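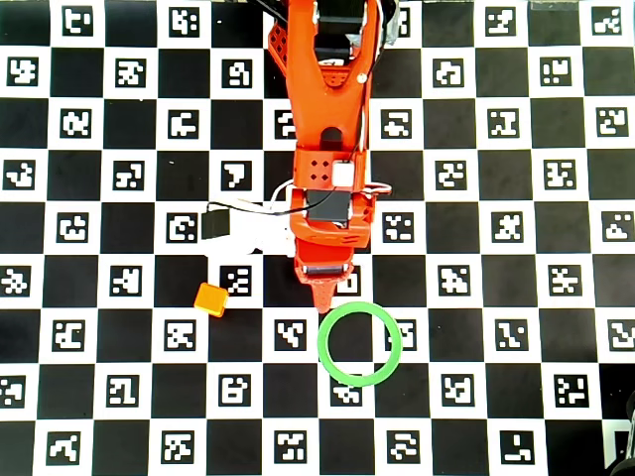
What decides where the arm thinks it is on the bench?
The calibration file. Whoever moves the base redoes it before running anything.

Mustolden Shared Workshop - arm build group
Minutes, 6 Apr 2023

Present: Ottar Öberg (chair), Amparo Gallardo (notes), four members. Apologies from Castillo bench.

1. Last minutes
Agreed. The missing hex keys have been found.

2. Arm
Ottar has reprinted the base plate in PETG with 20 percent infill. The old one cracked at a screw hole. Shoulder servo still hums when holding. He will try the spare from the Polow order and report back.

3. Calibration
Amparo ran the routine 16 times over two evenings. Error is down to nearly 5 mm - better, but the group wants less before moving on to pick and place. The marker mat stays taped down. No mugs on it.

4. Software
Still on the Plarnia branch. Merge put off until the joint limits are checked. Ottar asked that people stop editing the config on the shared laptop.

5. Cables
Long discussion. Wrist cables to be clipped, with slack left for full rotation. Amparo to print clips.

6. Money
11 dollars left in the parts jar. One more servo is needed, so members will be asked again.

7. Open evening
Moved to September.

Next meeting: same room, after the laser cutter induction.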